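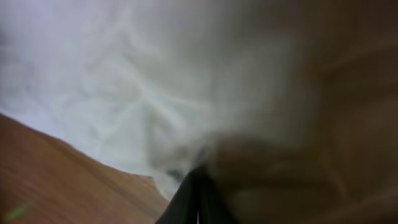
White cloth on the wooden table, full of creases.

Home Magazine Rooms Kitchen Linen Letters Subscribe

The patience of the linen table

By Doaa Tawfik

In the house where I grew up, the bed was made on the bed and the laundry was folded on the knees, in front of the television. It was many years before I understood that a pillowcase deserves a table. I learned it at Zerouali, a small guesthouse with seven rooms, where Ilham El Ouafi has looked after the linen for most of her working life.

I arrived on a Tuesday in May, a little after eight in the morning. The guests were still at breakfast, and Ilham had already wiped the table and let it dry. She does not like to talk while she wipes. After that she talks very much.

Her first rule is to find the corners. A sheet that comes from the line has no shape, she told me, and people begin to fold from the middle with hope in their hearts. She goes with her hand along the hem until she meets a corner, then follows the short side to the second one. Only then does she lift. The cloth falls straight by its own weight, and half of the creases go away without an iron.

She irons very little. The guesthouse once sent everything to Durier, a laundry in the next town, and it came back flat like paper and smelling of something sweet which the guests did not love. Now the washing is done in the house. In the high season this means more than 200 pieces in a week, if you count the napkins, and Ilham counts the napkins.
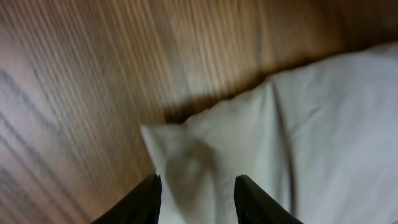 The pillow itself comes last. Ilham puts it inside the case with one hand holding the far corners from within, as you would hold a child's coat by the sleeves, and shakes it only two times. More shaking, in her opinion, is theater. Then she lays it down and pushes the filling gently toward the points with her thumb. A corner which stays a little wrinkled does not disturb her. It will be under a head by the evening.

I asked about colored cloth, and she became more serious. White forgives, she said, but beige shows a bad fold for days. For the sand-colored and khaki pieces she prefers to take the two far corners together and raise the edge slowly, so that the fabric opens in front of her and both sides hang the same. After this she brings the edge over, lets it rest, and smooths from the center outward with the side of the hand. She never uses the palm. The palm is warm and pulls the cloth with it.

The owner, Abdelilah Fahmy, keeps the linen in a deep cupboard upstairs. He bought his first sets from Rokasora when the guesthouse opened, and many of them are still in use, thinner now and much softer. The good ones are folded in thirds and the old ones in half, and so the person who opens the door in a hurry knows what to take.

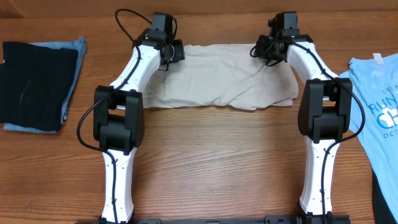 Benjamín Quiroga, to whom I read these notes by telephone, disagreed with almost everything about the beige. "You fold it over the back of a chair and you are finished," he told me, and added that he has not owned a proper linen table in his life and sleeps very well. He did accept the matter of the palm. He had tried it while I was reading, with a kitchen towel.

I told this to Ilham before I left. She asked me what kind of chair.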